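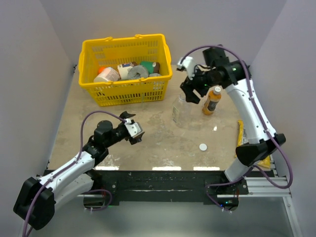
VALTPORT - Olatunji, the household goods chain, will bring back hand baskets at its Valtport and Humcombe stores in December, along with a packing bench near the checkouts where customers can sort what they have bought.

The yellow plastic baskets have handles that fold down along the rim and a grid pattern in the sides. Each store will have 1165 of them, kept in stacks by both entrances. Shopping carts will still be available.

Olatunji took hand baskets out of the two stores when it rebuilt the entrances. In a customer survey held in Humcombe, 31 percent of shoppers said they usually came in for just a few items, such as tape, a carton of something for the kitchen or a bottle to replace an empty one. Many said a cart was more than they needed.

The packing benches are being fitted by Tasix, a shopfitting company based in Humcombe. There will be four in Valtport and two in Humcombe. Customers can set a basket down, move things into their own bags and leave the basket at the end of the bench. Staff will return baskets to the entrances during the day - more often on Saturdays.

Baskets are for use inside the store only. Paper bags will be sold at the benches and at every checkout.

Both stores will stay open while the work is done. The benches in Valtport will be fitted first, before opening time.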